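Zodbridge Household Bulletin
Print this page | E-mail this page
Search the bulletin: Enter keyword Go Advanced search

HOME TEXTILES

Clearing and resetting a bed used as a sorting surface

10 December 2024

The April item on closet shelving drew several requests for a companion piece on bedding and the clothes that collect on top of it. The procedure below covers a single bed carrying a mixed load of garments, throws and towels. It assumes one person, one laundry basket, one bag for donations and a clear stretch of floor. It does not cover mattress cleaning or storage under the bed.

Why the pile forms at the head

Most people drop clothes at the end of the bed closest to a wall. The headboard acts as a backstop, and a heap there will stand higher than one in the middle of the mattress before it slides. The result is a compact pile that mixes fabrics with very different care requirements. Cotton towels end up against long-pile throws, and lint moves from one to the other. Dark knits pick up the most, and the fiber is hard to remove once it has been pressed in under weight.

A second effect is compression. Raised or looped pile flattens under a static load. Recovery depends on the fiber and on how long the load was left. Polyester pile generally recovers after shaking and a short tumble without heat. Wool takes longer and should be left flat overnight.

Sorting order

Sort by size first and by fabric second. Large pieces hide small ones, and removing them early reduces the volume quickly.

1. Take off blankets and throws. Fold each in half once and set it on the floor or a chair. Do not fold fully at this stage.

2. Take off towels. Check each for damp by pressing it against the inside of the wrist. Damp towels go to the line or the dryer. Dry ones are folded in thirds lengthwise, then in half.

3. Take off outer garments such as sweaters, sweatshirts and jackets. Empty the pockets. Close zippers before folding, so that the teeth do not catch on knits.

4. Take off what is left. This is usually T-shirts, sleepwear and single socks. Light and dark items can be separated here if they are going to the wash.

5. Strip or straighten the top blanket last. It protects the sheets while the sorting is done, and it catches loose lint and hair.

For step 3, garments that have been worn once and are still clean need a fixed place. A row of hooks or the back of a chair is adequate. Without one, they return to the bed within a day or two.

Washing textured blankets

Blankets with raised loops or sculpted motifs need more drum space than flat fleece of the same weight. Fill the drum no more than two-thirds. Use cool water, a liquid detergent and the lowest spin setting that still leaves the blanket manageable. Powder can lodge at the base of the loops and dry there as a white residue. Fabric softener coats the fibers and makes the pile clump.

Wash such a blanket by itself the first time, particularly if it combines a pale ground with a colored grid. Deep greens and teals in nearby items are a common source of dye transfer. Check the label before any of this. If the label gives a lower temperature than the one planned, follow the label.

Dry over two parallel lines or on a wide rack. A single line leaves a crease across the pile that takes some time to relax. Turn the blanket once, halfway through drying.

Fold dimensions for shelf storage

The Gromeo shelf insert used for our trials has a usable depth of 50 cm. A throw folded in half twice and then in thirds fits with the fold facing out. Thicker looped blankets will not compress to the same height and should be stored on top of the stack or rolled. Our rolled test blanket, sold under the Urban label at 360 grams per square meter, kept its pile better than the same blanket folded under two others.

A worked case

The bed in this case has a padded gray headboard, with garments, towels and blankets heaped at that end. Under the order given above, the tiger-striped blanket goes in step 1, and the folded beige and pink towels in step 2. The thick blanket with the peach-orange grid and raised white loops comes last, and is washed separately from the dark teal-green cloth.
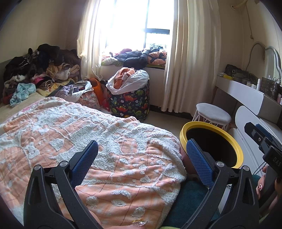 Resetting the bed

With the surface clear, pull the bottom sheet tight at all four corners before replacing anything. Lay the top blanket pile side up and pull it from the foot, keeping the overhang equal on both sides. Smooth with the flat of the hand in one direction only. Brushing against the pile raises uneven patches that show in side light.

Spare throws should be limited to what the household uses in a week. One at the foot of the bed is enough for most rooms. The rest belong on a shelf, with the heaviest at the bottom and any looped pile uncovered.

Corrections and replies

The shelving item gave the wrong page for the bracket table. The table is on page 17 of the printed Skindcombe supplement. Readers using the online copy should search for entry 292.

Questions on blanket care can be sent through the contact form. Include the fiber content from the label and the drum capacity of the machine.

Print this page | E-mail this page

Contact | Copyright Zodbridge Household Bulletin | Back to top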